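Come and spend a Saturday with us and the two-armed robots

Every February we open up the workshop at Mirkholm for a day and let people in to see what we do, and this year we'd like quite a few of you to come and take part as well as watch. If you've ever wondered what it feels like to guide a robot's hands with your own, or you just like tidying drawers and have strong opinions on how it should be done, please read on!

We're looking for 38 people to take a turn at a bench during the open day. You don't need any background in engineering. Last year's group had a retired baker, two hairdressers, a school bus driver and a whole family who came in matching sweaters, and they all did fine (the bus driver did better than fine, and we've been trying to get her back ever since).
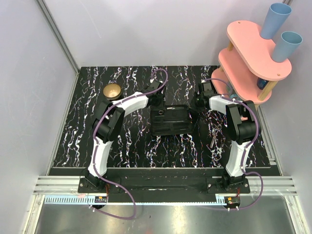 Your session would last 40 minutes. The first part is a chat and a short safety talk, then you sit down with one of our team and try some small household jobs using the two arms. We like ordinary things for this: scissors, cups, a tin, a tray with compartments, the sort of stuff most of us have lying around at home. You can take it slowly. There's no score and no clock on the wall, and if you want to spend your whole turn on a single pair of scissors, that is perfectly all right with us.

**Who we'd love to hear from**

- Anyone 16 or over (under 18s need a parent or guardian with them)
- Left-handed people, please, we never get enough of you
- People who work with their hands, whether that's cutting hair, sewing, cooking or fixing bikes
- People who have never been near a robot and are a bit nervous about it

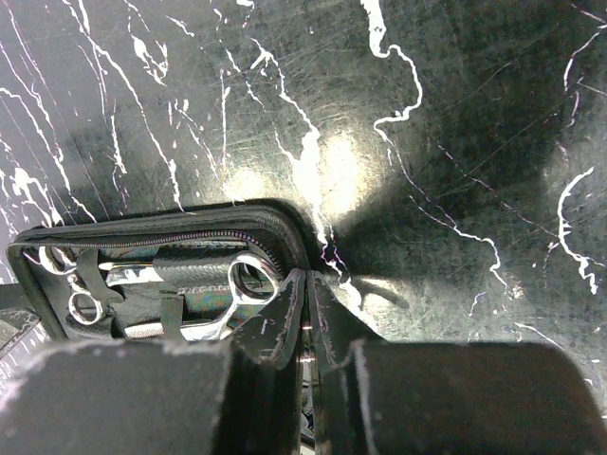
We should say that some of the jobs are fiddly. Small tools, straps and zippers take patience, and most visitors need a few tries before they get the feel of it. Please wear something comfortable, tie back long hair, and leave bracelets and dangly necklaces at home or in one of our lockers.

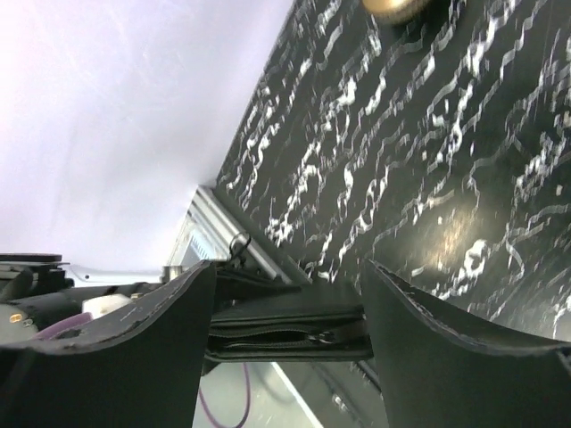 *A zippered pouch held in the gripper.*

**What you'll get**

Lunch from the Wuvia kitchen next door (tell us about allergies when you write), a $30 gift card as a thank-you, and a tour of the rest of the building with the Ververidis team, who are very happy to answer questions and will go on answering them for as long as you let them. You can bring one guest, who's welcome to watch and eat but won't have a turn at the bench.

The open day itself is free for everybody, and we have room for 300 visitors over the course of the day, so do tell your neighbors even if they don't want to sign up. Demonstrations run from 10 a.m. until 4 p.m.
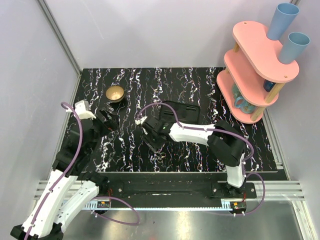

**Getting here and signing up**

The Gimham bus stops right outside the gate, and there's parking behind the building. The workshop is on the ground floor with step-free access, and we can adjust the chairs at the benches. If you'd need something else to be comfortable, let us know and we'll do our best.

To sign up, send a few lines to the open day desk at Mirkholm with your name, whether you'd like a morning or an afternoon turn, and a sentence or two about yourself. We write back to everyone, though it may take us a week. If the bench sessions fill up we'll keep a waiting list, and people do drop out, so it's worth putting your name down anyway.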